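2025-04-09

Quick one before I lose the thread. We've been rewriting the recording rules for the kitchen tasks at Fidano and I promised Si-woo I'd put my reasoning somewhere public so he can stop forwarding my emails to people. So. Rules for first-person demos, version whatever, plus complaints.

Background for anyone who wandered in: we collect head-view recordings of people doing chores, and the Clumus arm learns from them. The rules are the written part. How to start, how to stop, what gets thrown out. We had 6 pages in January. Nobody read past page two, me included, and I wrote four of them.

## What was wrong with the old ones

They were written like a safety poster. "Operators must ensure adequate visibility of the manipulated object at all times." Fine. What's adequate? Krum read it as the whole object. Duygu read it as enough of the object that you'd know what it was. Both reasonable. We ended up with two piles of recordings that had been judged by two different rules, and 124 clips had to be looked at again. By me. Over a weekend. With a cold.

Also there was a rule against "unnatural movement" which made everybody move unnaturally. People slowed way down, elbows out, like they were carrying soup. Gone now.

## The new ones, more or less

Still a draft, Krum has the pen this week.

**One task per recording.** If you're restocking a rack, restock the rack. Don't wipe the counter on the way. I know it's dirty. Wipe it after.

**Start with hands out of view.** Then bring them in. Two seconds of nothing at the start is good, five is too many.

**Look at what you're doing.** Sounds dumb. But the camera goes where your head goes and experienced people don't look at their hands. Nesrin can put away a full dish rack while looking at the window, it's very impressive and completley useless to us.

**Both hands allowed.** This was the big fight, see below.

**Don't fix mistakes off camera.** You drop a lid, pick it up with the recording running. Mark it afterwards as a recovery. Do not restart. We've got plenty of perfect clips and almost no recoveries, and the arm drops things all the time.

**Labels and text stay as they are.** No turning bottles around so the front faces you, no peeling stickers. We check separately for anything with a person's name or address on it — mail, prescription stuff, school notes on the fridge — and those get removed from the room *before*, not blurred after. That one is not up for discussion.

**Glass gets its own tag.** New. More on that further down.

## The two hands thing

Umut's position, which I'm going to state fairly because he reads this: the arm has one gripper. Every two-handed demo teaches it something it can't do. So ban them, or at least put them in a seperate bucket.

My position: people use two hands. If you tell them not to, you get somebody with one arm pinned to their side, and every decision they make after that is weird. They put things down in odd places. They regrip. You're recording a person following a rule, and the rule leaks into everything.

We went around on this for most of January. Where we landed: two hands are fine, and there's a new field, `hand_roles`, with values like hold, support, clear, idle. If the second hand is only supporting, Umut's filter can decide what to do with it. If it's taking over the object, that's a handoff and gets tagged as a handoff. He grumbled. He also wrote the filter in an afternoon so I think he's ok with it.

One gap left. What do you call a hand that's open, near the object, not touching? Si-woo wanted "idle". I really don't think it is. Somebody holding a palm under a thing they're moving is doing something, even if the palm never gets used. We've added "ready". Annotators hated it for a day and then started using it without being asked.

## Speed, lighting, other small stuff

- Motion blur at the borders is fine. Blur on the hand and object together, for longer than a second, is not.
- Shiny surfaces are fine. Tedum (the label tool) used to flag every steel sink as overexposed. We turned that off.
- Sleeves up past the wrist. No gloves unless the task has gloves in it.
- Minimum lighting is 800 on the meter at the counter. Yes I know the unit isn't on the sheet. It's lux. I'll fix it.
- Nothing longer than 8 minutes. Break it up.

The speed rule is just "your normal speed". Duygu wanted a number there and I get why, numbers are easy to check. But I can't think of one that fits both folding a towel and screwing a lid on.

## Glass

Glass was treated like anything else in the old rules and that bugged me from the start. Partly for the obvious reason, people's feet. Partly because the grips are different. You hold a full glass bottle differently from a plastic one of the same size and I want the data to say so.

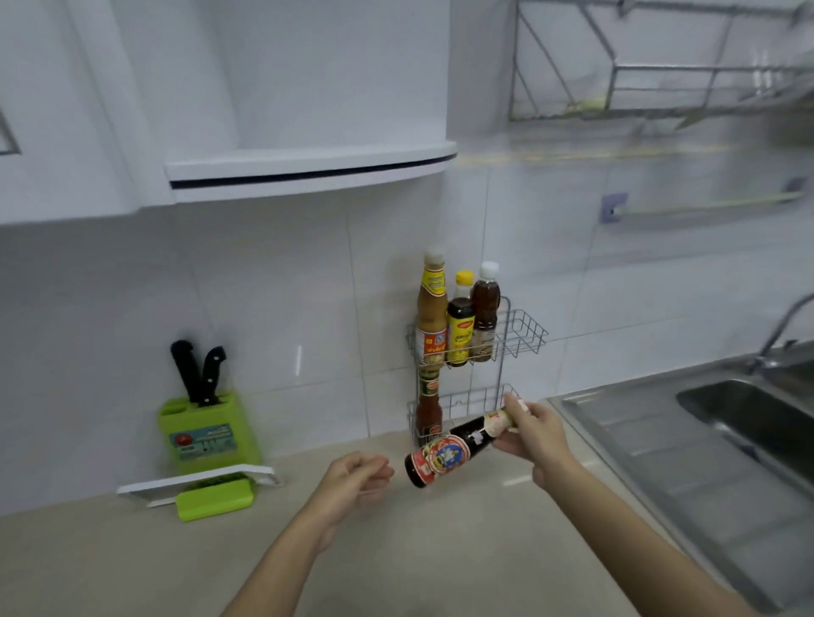

Tagging glass is one field, `material_risk`, and it goes on the object, never on the clip. I had it on the clip at first and that broke right away, because a kitchen task nearly always has other stuff standing in view. Condiments are a good test. Dark sauce bottle gripped by the neck in the right hand, tipped almost flat, and the base pointing at an open left hand. So the bottle gets the tag, right hand is "hold", left hand is "ready". The three bottles up in the top basket of the wire rack get listed as neighbors and nothing else, no grip, no role. Knife block off to the left is a hazard entry, handles only, blades not visible, still a hazard entry. Took me under a minute to fill in, which was the target.

The thing we argued about after that was grip height. Should there be a rule on where you hold a glass bottle? Krum says yes, body grip, always, it's more stable and the gripper pads like a wide cylinder. I say no. People grab necks. In a tight rack the neck is often the only part you can get to. If we force the body grip we'll get a dataset where every bottle is magically reachable from the side, and then we'll put the arm in a real kitchen and it'll knock over whatever's next to it going in.

Compromise (I'm noticing a pattern): no rule for people. A `grip_zone` field — neck, shoulder, body, base. And on the robot side, a hard rule that the arm doesn't lift glass by the neck over anything but the counter until the Yazıcı pads have been tested. Different rules for people and for the machine. I used to think that was sloppy. I'm pretty comfortable with it now. The demos are a record of what people do and the robot rules are about what we'll let the robot do, and most of our worst arguments came from writing one document for both.

## Still open

- Who signs off on a recovery tag? Right now whoever recorded it. Probably should be someone else.
- Tilt. Do we need a limit for open containers? Caps on, I don't care. Caps off, I care a lot. Nothing in the draft about it.
- Left-handed people. Our `hand_roles` defaults assume the right hand leads and Nesrin pointed out she's had to change it on every clip since she started. Embarrassing. Default is going to be blank.
- Consent form still says "video of the workspace" and should say plainly that hands and forearms are in it. People know, but it should be written down. Asked for this twice now.
- Page count. Target is two. We're at three with the table.

If you do this kind of collecting somewhere else and have a written rule on handoffs that works, send it to me, I'll trade you our hazard list. Draft goes to Duygu Friday for the read-it-out-loud test, where she reads each rule to someone who hasn't seen it and writes down what they think it means. Last time "adequate" came back four different ways.

Ok, recording at two and I havent eaten.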